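Moving old desktop to a new apartment - take parts out or leave it together?

Asked in Home Computing / Hardware, 243 views

I'm moving from Ormsby to Plostance in April and I have an older tower PC that has to come with me. It will be in the back of a rented van with furniture, and part of the route is a bad gravel road. I don't have the original box anymore.

The computer still works and it has years of family photos on the hard drive. There is one drive, 1 TB. My brother-in-law says to pull the drive and carry it in my coat pocket. The man at the van rental counter said to just wrap the whole thing in a blanket and stop worrying. I have opened a computer once before, to add memory, so I'm not afraid of it but I don't know much.

Questions are: do I take the drive out, do I take anything else out, and does the tower ride standing up or lying down? Also is the insurance from the van company worth anything for electronics? They want 14 dollars a day for it.

Eustaquio Camacho

3 answers

Femi Olatunji
Marked as helpful by 21 people

Copy the photos first. Whatever you decide on the rest, get an external drive, copy everything over, open a few of the files from the copy to check them, and carry that copy with you in the car. If the tower gets damaged you have lost an old computer and no photos.

After that, yes, I would take the hard drive out. In many towers it sits in a plastic caddy that slides out of the drive bay.
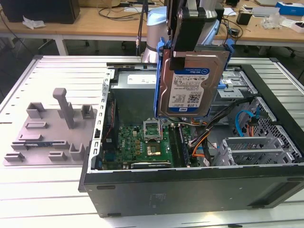
Shut the computer down from the menu, switch off the power supply at the back, pull the cord, and hold the power button for a few seconds. Touch bare metal on the case before you reach in. Unplug the two cables from the drive by the plugs, never by the wire. Put the drive in an anti-static bag if you can get one, then wrap it in something soft and pack it so it can't slide. A coat pocket is a bad place for it - you will sit on it or leave the coat in a restaurant.

If you have a big graphics card, take that out too. It is heavy and hangs off one slot, and a rough road is hard on it. A small card can stay.

Leave the processor and its cooler alone unless the cooler is one of the very large ones. Taking the cooler off means cleaning off the old paste and putting on new, and bare socket pins bend easily. 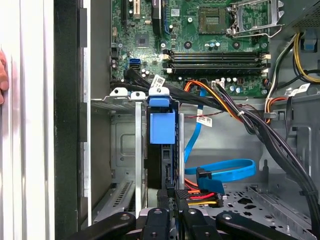
Open tower on its side, with the CPU socket and all four memory slots empty. You don't need to go this far for a move.

Lay the tower on its side with the motherboard at the bottom, so that any card you left in points straight up. Put a folded comforter under it and nothing on top. Take a phone picture of the cables before you unplug anything. When you get there, let it come up to room temperature before you turn it on, especially if the van was cold overnight.

On the insurance, read the paper. The one I got from Bimano when I moved covered the van and did not cover anything in it. Your renters policy may already cover your things during a move, so call them and ask.

tallpines
Marked as helpful by 3 people

Just put it on the passenger seat with the seat belt on. I have moved four times with the same PC and never took a thing out. Monitor goes between two mattresses.

cusanum_rd_guy
No votes yet

Agree on the copy. I disagree a little on removing the drive - a parked drive that is switched off can take a fair amount of bumping, and more of them get dropped on a kitchen floor by people taking them out. If your hands are steady, go ahead. I paid a shop on Cusanum Road 100 dollars to pack mine and they used the same bubble wrap I had at home.

Also tape the screws to the inside of the case in a small bag. I still have a side panel held on with one screw.

Comment from Eustaquio Camacho: Thank you all. I ordered an external drive and will make the copy this week. Called the renters insurance and they do cover it but the deductible is more than the computer is worth, so I'm skipping both.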